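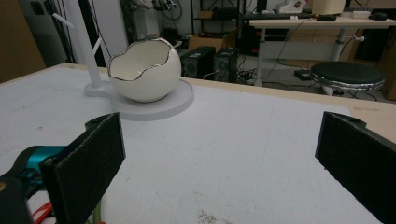
The eggshell bowl, and a table I can't keep clean

Home | Posts | Kitchen | Small Repairs | Say hi

2 min read

Quick one, dinner's on. The bowl is out on the big white table again and I think it's staying. White, glossy, jagged rim like somebody cracked an egg for breakfast - thin silver line all along the break. Ifeoma found it at the Kergate market in May and I was rude about it for a week. I take it back.

Color is the thing. Inside is a touch creamier than the outside, only noticed once it was up on the round white platform. Before that it lived on a shelf with 34 other bits and looked like nothing.

Table top still has smudges. And those faint lines, like pencil. Tried a damp cloth, tried an eraser, tried teh baking soda paste Anjani swears by. Meh. If anyone has a trick for a matte top that won't leave it shiny, please tell me.

Still to do:
- move the tall white stand further left, the lower arm sits right over the bowl and it bugs me
- felt dots under the platform
- decide what goes in it. Lemons? Keys? Ifeoma says nothing, leave it alone

Might paint the back wall to. Ok, rice is boiling over.

Contact | © Anjani Menon & Ifeoma Haruna | Back to top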